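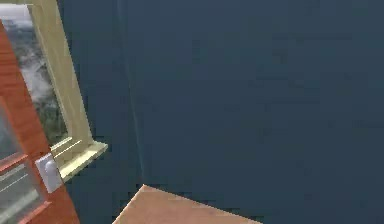 Blue wall and cream-framed window (rendered view)

Wadasness Athletic Supporters' Forum
Club Matters > Team News and Management

Thread: Head coach unavailable for Saturday – arrangements and discussion

Posted by Forum Moderator, 09:12
Members are advised that the club issued a statement this morning confirming that the head coach, Antonina Vasylenko, will not attend training for the remainder of the week following a positive illness test taken under the league's standard procedure. The statement records that she feels well and is working from home. It does not say whether she will be present for the home match against Warnia on Saturday.

This thread has been opened so that discussion may be kept in one place. Members are reminded that speculation about any person's medical history is contrary to the forum rules and will be removed.

Posted by northbank_ledger, 09:31
I am grateful to the moderator for the summary. May I ask whether the league rules allow a head coach to give instructions by telephone during a match? My understanding was that this had been prohibited two seasons ago, after the complaint brought by Yook.

Posted by GateCSteward, 09:48
The prohibition applies to players and to staff serving a suspension. A coach who is absent through illness may speak to the bench by telephone before kick-off and during the interval, but not while play is in progress. The relevant section was revised in August and the older version is still in circulation, which may account for the confusion.

Posted by northbank_ledger, 09:55
Thank you. I had been reading the older version.

Posted by Parkside Row F, 10:20
I wish to register my disagreement with the general tone of the club's statement. Supporters who travel to home matches from outside the town, as I do, make a journey of 113 miles each way. It is reasonable for us to expect a plain answer as to who will be in charge of the side. "Arrangements are in hand" is not a plain answer.

Posted by t_hallmark, 10:34
With respect to the previous member, the club cannot give an answer it does not yet have. Under the procedure, a member of staff without symptoms may return after two clear tests taken on separate days. If both are clear by Friday evening she may take her place as normal. If either is not, the assistant coaches will share the duties. I do not see what further could have been said this morning.

Posted by Parkside Row F, 10:41
The club could have said precisely that. You have explained it in four sentences.

Posted by t_hallmark, 10:50
That is a fair point and I accept it.

Posted by OldScoreboard, 11:27
Members may wish to recall that the side has managed without its head coach before. In the season of the flooded pitch the assistants took charge for three matches, of which we won two. The attendance at the second of those was 1,000 exactly, a figure I remember because the announcer read it out twice.

I would add that Vasylenko has now been in charge for 136 matches and that her methods are well understood by the players. The defensive arrangement has hardly altered since last winter. My own concern is with substitutions, where she is decisive and the assistants have tended to wait too long.

Posted by GateCSteward, 11:44
I cannot agree as regards substitutions. In the cup tie at Yook it was the senior assistant who asked for the early change on the left, and it was the correct decision.

Posted by OldScoreboard, 11:58
The change was made in the seventieth minute. I would not describe that as early.

Posted by ZolardStandUser, 12:15
Could any member confirm whether the pre-match question session in the Zolard Stand will go ahead? I hold two places and the ticket office is not answering its telephone.

Posted by Forum Moderator, 12:40
The ticket office has informed us that the session is postponed. All 12 places will be carried over to the next home match and holders need take no action. Those unable to attend on the later date may apply in writing for a refund.

Posted by ZolardStandUser, 12:46
That is most helpful. I shall keep mine.

Posted by Parkside Row F, 13:05
I note that this information also reached us here before it appeared on the club's own website. I shall be writing to the club secretary on the matter and will post the reply – if one is received.

Posted by northbank_ledger, 13:22
Whatever the position on Saturday, I am sure members will join me in wishing the head coach well. I should also be obliged if someone would confirm the kick-off time, as my fixture card gives three o'clock and the website gives half past two.

Posted by GateCSteward, 13:30
Half past two. The fixture card was printed before the change. Turnstiles open at one.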